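Zultau Gripper Check Set

Products / Simulation and setup / Zultau Gripper Check Set

Works with Telammont two-finger grippers and any simulator that can load a standard robot model
Supplied as: download, plus a printed rule book in a ring binder
Made by: Bhuiyan, Urport

What it is

Anyone who has run a gripper in simulation for more than a few weeks knows how the small things creep in. Somebody changes a finger angle to get past a stubborn part. Somebody else copies that file for a new cell. A month later two cells disagree about what "open" means and the whole afternoon goes on finding out why.

The Zultau Gripper Check Set is our answer to that, and we're very fond of it. It is a set of rules for how a two-finger gripper should be modelled, viewed, named and checked before it is allowed to pick anything up, together with the files you need to carry the checks out. It grew out of our own house rules, which started life as a sheet of paper taped to a monitor and got longer every time we caught ourselves doing something daft.

The rules are written in plain words. Each one fits on a page, with the check on the left and a space for initials on the right. You don't need to be a programmer to follow them, and several of the people who use the set every day came to it from the maintenance side (they tend to be the strictest, too).

What's in the box

A rule book of 30 checks, in the order we do them
A fixed wrist view, ready to load, with its position locked
A plain grey background for the open-finger checks
Record sheets for printing, and the same sheets as a spreadsheet
A naming guide for gripper files, finger files and saved views
2 seats for the online version, which can be moved between people as often as you like

The open-finger checks

This is the part of the set we talk about most, because it's where most of the trouble is caught. The gripper is loaded by itself, fingers apart, with the gap clear and nothing in the background to distract from the outline. You look along the fingers from the wrist, and you keep that view for every check in the section. 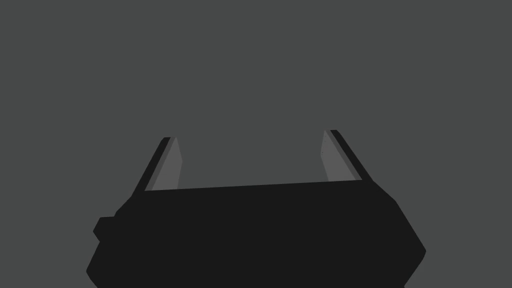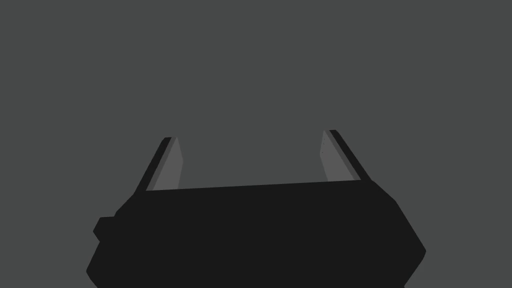 Fingers apart, nothing between the pads.

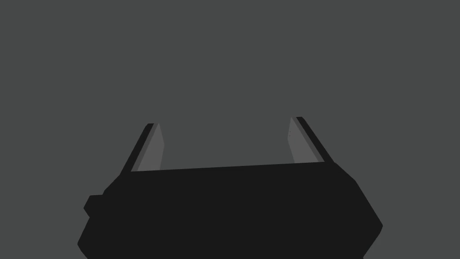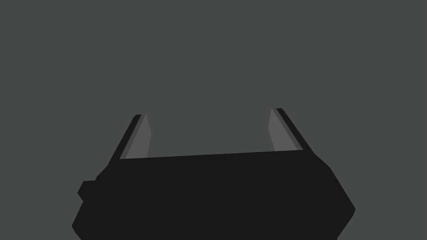 Urport, August

We've just finished going through the rule book from front to back, and the new edition is the one you'll receive if you order from this month on. If you already have the set, the changed pages are free. Ask and we'll post them, or you can print them yourself from the download area. The old pages 7 to 9 can go in the recycling.

What follows is a taste of the rules themselves, with a few words on how we use them.

Start from empty

No checks are done with a part in the gripper. It sounds fussy, but a part in the gap hides the pads, and the pads are what you're there to look at. Load the gripper alone. Parts come in at check 19 and no earlier.

Keep the background dull

One flat colour, no floor, no table, no walls. Grey is the house choice. Near-black housings stand out well against a middling grey, and the paler pads can still be told apart from it. If your gripper is grey all over, choose something else flat and write the choice on the record sheet. We had one customer using a rather lovely sage green, and it works a treat.

Write down the finger opening

"Open" is not a value. Every saved view in the set has to have its finger opening written beside it, as commanded and as reported by the simulator. Where the two differ, both stay on the sheet. Please don't tidy them up! The difference is often the most useful number on the page.

Check the lean as well as the gap

Fingers can lean in or out, and a small change in lean moves the point where the pads first meet a part. Look at the tips and the bases separately. Compare with the last signed view for the same opening, and if the lean has changed without an entry in the change log, stop there and find out who changed what.

Pads and backs are separate surfaces

The pad and the back of each finger must be named separately in the model, and they should be given different shades so that a person can tell them apart at a glance. Friction goes on the pad only. This was the rule we argued over longest, and it's now the one we'd least like to lose — we've seen a whole finger given pad friction by accident, and the results looked marvellous right up to the point where the real gripper was asked to do the same thing.

Leave the lumps on

If the real housing has something sticking out of its side, the model keeps it, even when it has nothing to do with gripping. Bins have walls. A model that has been smoothed off will reach into corners that the real one can't, and the first you'll hear of it is a bang. Simple shapes are fine, and a plain block of the right size in the right place will do the job.

Don't level the view by hand

A top edge that sits slightly off level should be recorded as it is. Turning the view until it looks neat throws away the only record of how the wrist was set. If you think the mounting is out, there's a separate check for that (number 12) and it has its own sheet.

Save every view you sign

The saved view and the signature go together. The naming guide gives you a pattern for the file name, and the online version fills it in for you. Our own archive has passed 3000 signed views and we can still put our hands on any one of them before the kettle boils.

Two pairs of eyes

The person who built the model doesn't sign it off. In a small team that can mean waiting until someone is back from lunch, and we think it's worth the wait.

How long it takes

Allow a morning for your first gripper. After that most of the time goes on the pads and the opening values, and the rest is quick. A gripper that's been through the full set only needs the short list when its fingers are changed, and the short list is printed on the inside of the back cover.

What it doesn't do

The set covers the model and the way you look at it. It does not take the place of the risk assessment for your real cell, or the safety instructions that came with your robot and gripper, and a signed sheet from us should never be used as a reason to skip either. We've put that on the first page of the rule book in large type.

It also doesn't cover suction cups or three-finger hands. We'd love to do a three-finger edition, and there is a growing pile of notes for one on the shelf in the workshop.

Price and ordering

Full set, with printed rule book: £400
Changed pages for existing owners: free
Delivery of the binder is included within the UK. For anywhere else, write to us first and we'll work out the postage.

One set covers one site. You may copy the record sheets as often as you need, and you're welcome to add your own rules at the back — there are blank pages for it, and we really do like to see what people come up with. Several of the checks in the new edition started out as somebody's handwritten page.

Related

Telammont finger file pack
Spare binder and dividers
Wall chart: the 30 checks on one sheet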